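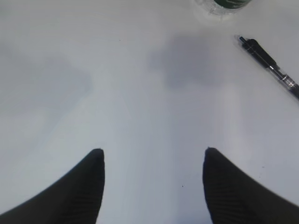
Which pens are in the set?
Retractable ballpoints only. No gel, no markers, no pencils.

Nuduna desk pens – readme

Put together by Jernbridge, last touched 5th September. 283 short clips of one pen at a time on a white table. Most are under 60 seconds.

Layout
clips/ – the clips, numbered
pens.csv – one row per pen, 46 rows
notes.txt – messy, read it anyway

Columns in pens.csv: pen id, grip (rubber / plain), barrel (clear / solid), ink color, tip out or in at start.

Known problems
Lettering on the barrels mostly too small to read, so no brand column.
3 clips have the wrong pen id, fix is comming.
Ink color is from a scribble test, not from the clips. Blank means the pen was dried out.

Splits follow the pen id – dont shuffle by clip or the same pen lands on both sides.

Todo: caps, refills, the Avau box.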